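Budget for the Hours, Then for the Machine

August 27, 2020

Every fall, managers of small and midsize operations are asked to submit equipment requests for the coming year. More of those requests now include a robot. In my view, most of them are written in the wrong order. The arm is priced to the dollar, the warranty is compared line by line, and the work of teaching the machine its task is entered as a single figure under "setup."

Sudero, a packing firm I advised through its last budget cycle, followed this pattern. Its first request set aside 95 percent of the total for hardware. The remainder was expected to cover demonstrations, staff time, floor space, spare cables and repairs. Seung-woo Seo, the operations manager, returned the draft and asked for 151 hours of paid demonstration work to be listed on its own line. He was right to do so, and the request was stronger for it.

Demonstration work is labor. A person must handle ordinary goods, over and over, with tools built like the robot's own. That person needs a table, a chair at the right height, breaks and a fair wage. None of this is expensive next to an arm, but it is recurring, and recurring costs are the ones that purchasing forms tend to hide.
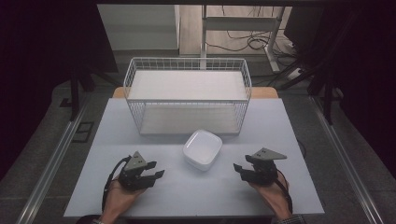 Vol. 13, No. 2

A pair of hand-held grippers, a wire basket and a small white container make a modest workstation. A planner who sees only the low price of such items will miss the larger expense - the skilled hands that hold the grippers.

Zihan Qian of Tinenness has argued that demonstration hours should be leased along with the equipment, so that the vendor carries the risk. I respect the argument but do not share it. A buyer who pays for the hours directly also learns which tasks are worth automating, and may decide in October to purchase one arm where two had been planned.

Boards should therefore decline any robot request that does not state its labor hours separately. The form can be changed before the next cycle opens.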